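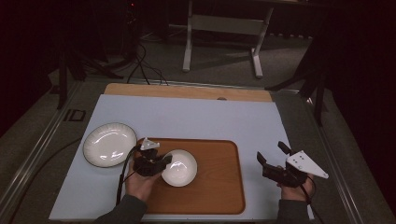

Glaze tests, batch 4, June 18, 2019

Unloaded the small kiln at 8:30. Pyrometer read 61 C at the top peephole, so I left the lid propped another half hour before taking anything off the upper shelf.

This was the first firing with the new feldspar from Sument. Same base white as batch 3, same silica, only the feldspar changed. Dry mix weighed out at 561 g, sieved twice through the 80 mesh. Water added by eye until it coated a finger the way I like, then checked with the cup. A bit thinner than last time. I should have written the cup reading down and didn't.

11 test tiles in, 11 out. Notes by shelf:

Top shelf. Tiles 1 to 5. Smooth, no pinholes. Tile 3 has a crawl near the bottom edge, probably my thumb when I was loading. Color is a touch warmer than batch 3 side by side in window light. Under the tubes I can't tell them apart.

Bottom shelf. Tiles 6 to 11. Pinholes on 8 and 9, both double dipped. Tile 10 ran and stuck to its stilt. Ground it off, kept the piece. Cone 6 witness on this shelf was bent past where I wanted it, the tip touching. Top shelf cone was about right. So the bottom is still running hotter, same as in batch 2, and replacing the lower element made no difference to that.

Fredy Yupanqui thinks the thermocouple is sitting too far out of the wall and reading the cooler air near the lid. He pushed it in 5 mm before he left. Next firing will show if he's right. If the bottom cone still goes over, try a shorter hold, 4 minutes in place of 10.

Crazing check: put tiles 1, 4 and 7 in the freezer overnight, boiling water tomorrow morning, then ink. Batch 3 crazed on the second round, so do at least three rounds before calling this one good.

Clay body for all of the above is the Plorness stoneware, bag opened last week. One bag left. The Echeverri body is cheaper but the two test bars I made from it warped, and I don't want to change clay and feldspar in the same month.

To do
- Mix 2 kg of the base and store it in the lidded bucket. Label it this time.
- Kiln wash on the lower shelf where tile 10 dripped.
- Order cones, 5 and 6.
- Write to Troltthorpe and ask if they can wait until July for the dinnerware samples.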